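4.2 Changes in task content at the packing cells

The second set of results concerns what the operators did with their time once the cells were running. Before the installation, a packer at the Westhorpe site worked one bench for a full shift, taking parts from a tote, checking them by eye and placing them in trays. After it, the same person was assigned to 2 cells and handled only the parts that the cells rejected or failed to pick. The job title did not change, and neither did the pay grade. The content of the work changed considerably.

We coded 854 intervention events from the shift logs. An event was counted when an operator stopped a cell, entered a correction at the panel, or opened the guard door. Events shorter than the logging interval were merged with the event before them. Planned stops for cleaning and tray changes were excluded. The coding was done by the second author and checked by Tuncay Gezer, who had run the packing area before the installation and could identify entries in which operators had used local shorthand.

Most interventions fell into the category we call view recovery. The cell had stopped because its software could not locate a part, and the operator had to decide whether the part was missing, badly placed, or present but not recognized. Under the manual process this decision did not exist as a separate step. A packer who reached into a tote and found nothing simply fetched another tote. In the automated process the decision is made at a panel, from the view at the gripper, and it has to be entered as a code before the cell will restart.

The Sernon simulator was used to train operators in these decisions before they worked on the live cells. It renders the view between the gripper fingers and allows an instructor to remove, add or shift parts. Figure 3 gives a rendered view with the gripper open and no part between the fingers. The background is a plain gray gradient, and the fingers themselves are also gray. 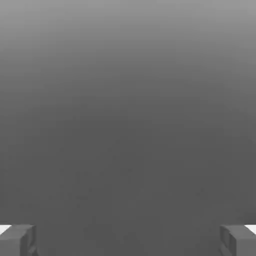
Figure 3. Simulated gripper view with no part present. The inner faces of the two fingers are stepped.

Operators reported that the panel view was harder to judge than the bench had been. In interviews, 19 operators described the loss of side vision as a difficulty, and several linked it to the absence of touch. One stated that at the bench she "knew the tote was low before I looked," and that at the panel she had to wait for the cell to stop before she knew anything. Similar remarks were made by operators on both day and night shifts, and length of service did not separate those who made them from those who did not.

Training in the simulator shortened the time taken to enter a first code, but it had a weaker effect on whether that code was correct. The errors were not evenly distributed. Operators tended to enter "part missing" when a part was present at the edge of the tote, outside the area covered by the view. The reverse error was rare. Anas Rizk, the shift lead during the October trial, attributed this to the training set, in which the empty cases had been presented first and most often. We consider this plausible but were unable to test it, as the order of the cases had been fixed by the supplier.

A further change concerns who is consulted when a cell stops repeatedly. At the benches, a recurring fault in a batch was discussed between neighboring packers and settled without a record. At the cells, the operator calls the technician on duty, and the exchange is entered in Mamix, the maintenance system. This gave the site a usable fault history for the first time. It also moved a routine judgment about part quality out of the packing team, and operators on the Akyol line, where part variation was greatest, objected to this more strongly than the others did.

The site responded by adding a free-text field to the intervention screen and by allowing operators to restart a cell without a code once per tote. The second measure reduced calls to the technician. Its effect on coding accuracy cannot be assessed from our data, because uncoded restarts are not written to the log. Any comparison of intervention rates before and after the change should therefore be read as a lower bound for the later period. Section 4.3 considers the same question from the maintenance records.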